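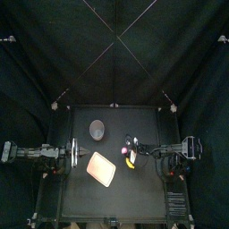
Black work table in a black fabric enclosure, with two crossed support rods.

A table enclosure, also called a bench tent or blackout booth, is a covering of fabric set up over and around a work table. It keeps out stray light and gives the work surface a plain, even background. Table enclosures are used for product photography, close inspection, optical work and other tasks where room lighting or a busy background would be a problem. Most can be taken down and folded. Some are left in place for years and treated as part of the table.

The term is sometimes applied to the white light tents sold for small-object photography. These work on a different principle, letting light through the walls and softening it, and are covered separately.

Construction

Support

The fabric is held up by rods, by a frame, or by hooks in the ceiling of the room. In rod-supported types, two or more thin rods are bent or laid across each other and joined at the corners of the table or of a base rail. Crossed rods use little material and can be put up by one person, but the fabric between them tends to sag. Framed types use straight tubes and corner pieces. They hold the walls flatter and take more floor space.

Corner brackets and clamps attach the supports to the table. Clamps that grip the table edge are common on rented or shared tables, where drilling is not allowed. Where rails run along the table edges, fittings are usually placed at the corners, with extra ones at the middle of the longer sides.

Fabric

Black is the usual color. Materials include cotton duvetyne, wool serge, polyester blackout cloth and coated nylon. Duvetyne has a brushed face that reflects very little light, but it picks up lint and creases when folded. Coated cloth blocks light better for its weight and can be wiped down, though the coated side may have a slight shine and is normally turned outward.

Fabric is sold by weight. The Addo booth kit is supplied with cloth of 224 grams per square meter or, for permanent setups, 304 grams per square meter. The heavier cloth hangs straighter and needs a bracket at each upper corner to carry it.

Some looseness is left in the walls and ceiling so that the cover can be lifted from any side. Folds and shallow sags are therefore normal and do not affect the use of the booth unless they hang into the work area or show behind the subject.

Table surface

A matte black surface is often paired with black walls. Painted board, rubber matting, felt and black laminate are all used. Gloss finishes are avoided, as they mirror lamps and the underside of the ceiling cloth. A raised border around the surface keeps small items from rolling off and hides the edge of a mat.

Matte black surfaces show dust, fingerprints and chalky scuffs more readily than gray or white ones.

Sizes

There is no general standard. Sizes are given by the table the cover is meant to fit, with the height measured from the table surface to the lowest point of the ceiling. A ceiling height of 70 centimeters is enough for small items. Covers cut for long benches, such as the Lileo 188, named for its length in centimeters, need a middle support or they droop over the center of the table.

Lighting

Light is brought in through a gap in the ceiling cloth or from lamps fixed to the supports. Because dark walls return almost no light, shadows inside the booth are harder than in an open room, and two or more lamps may be needed to show the sides of an object. Lamps that run hot are kept clear of the cloth.

Cables are led out under the lower edge of the fabric or through a sleeved opening. A flap or a second layer of cloth over the opening limits the light that leaks in.

Care and safety

Brushed fabrics are cleaned with a soft brush or a vacuum cleaner with an upholstery head. Washing can remove a flame-retardant treatment, and treated cloth is normally retreated afterward. Sanico and Lavix both sell their covers with a sewn-in label giving the treatment and the number of washes allowed.

Covers are stored rolled where space permits. Creases can be eased by hanging the cloth overnight or by steaming it from the back.

Fully closed booths collect heat. Makers advise opening one side between periods of work and keeping vents on nearby equipment uncovered.

See also

Blackout curtain
Darkroom
Duvetyne
Light tent
Workbench

Page last edited 2021-07-08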